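Kurek home arm kit, long-term review

Last updated: November
Shares 37 | Comments 3

I bought the Kurek kit for our waiting room in Wamedville, and I have used it for one season now. My task for it is simple: in the evening it must pick up what visitors leave on the floor and put it back on the seats.

Assembly took me one long afternoon. The manual from Fillon is clear, but the cable chapter is too short, and I had to open the left arm again after I closed it. The price was 244 dollars a month with support included. For a small office this is not little money.

Hard objects are easy for it. Books and boxes it takes almost every time. Soft things are more difficult – the fingers press, the fabric folds, and sometimes only a corner comes up. I logged 100 attempts with cushions, and 37 needed a second try. After the November update the grip became more gentle, and I am satisfied with this.

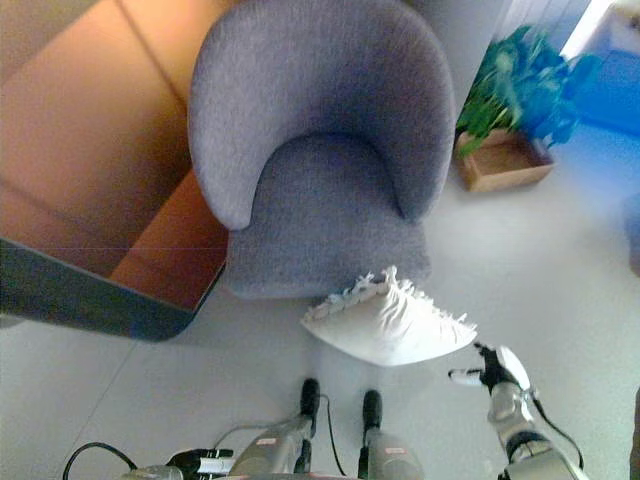 The fringed white cushion on the tiles in front of the armchair, with the Kurek's fingers close to it.

Narrow places are its weak point. Between a table and a chair it moves very slowly, and I prefer to pull the chair out first. Support from Clollthorpe answered me the same morning and sent slower settings, which I still use.

I would rent it again, but only with the support plan.

Đạt Tiêu

Comments (3)

marla_k: Does it manage blankets?

Đạt Tiêu: Small ones, yes. Big ones I still fold myself.

pjr222: Same trouble with the cable chapter here. Page 37 helped a bit.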